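Jistonbridge Handling Cell Rules: Frequently Asked Questions

Last revised 26th December

What do these rules cover?
They cover small-part handling cells at the Jistonbridge site: one arm, a two-finger gripper, and fixed holders on a flat work panel. Conveyor lines and palletizing stations have their own rules.

Do the rules replace the site risk assessment?
No. Each cell needs a signed risk assessment before it is powered. If the two documents disagree, apply the stricter limit and send a correction request to the cell owner.

How fast may the arm move during teaching?
Keep tool speed at or below 15 mm per second within one part length of a holder. Elsewhere in the cell the teaching limit is the one set in the risk assessment. The enabling switch must be held the whole time.

Who may change a taught position?
Anyone signed off on the Ginis controller course. Save the old position under its original name plus a revision letter. Do not overwrite it.

How often are gripper fingers inspected?
Every 1,000 cycles, or at the start of a shift if the counter has been reset. Check the contact faces for burrs, check that the fasteners are tight, and compare finger travel with the value on the cell card. A finger that has been dropped goes back to the tool room even if it looks straight.

Can we mix finger types on one gripper?
Yes, if the pair is listed together on the cell card. A narrow plate finger opposite a wider bracket finger is an approved pair. Two fingers from different pairs may not be combined.

What is the rule for placing notched blocks?
Grip the block in its upper part and leave the lower part clear. Keep the long axis vertical on approach. The program must pause at the hover point above the panel and confirm grip before the final descent.

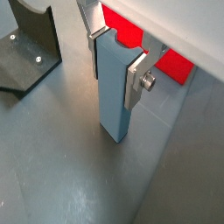
Notched block held upright between two metal fingers, with the dark holder at upper left.

Does dust on the panel matter?
It can. Wipe the panel before any calibration run and at each finger inspection. Light scuffing may stay. Report a raised panel joint, which can tip a block as it is set down.

What happens after a failed placement?
Stop the cycle and log the position. Do not nudge the part by hand while the arm is enabled. After 6 failed placements in one shift, the cell is locked out until the holder screws and the taught positions have been checked.

How long are logs kept?
800 days on the Clisari server. Local copies on the controller may be deleted once the upload is confirmed.

Are older Benjelloun grippers still allowed?
Only in cells approved before August. New cells must use a gripper that reports finger position to the controller.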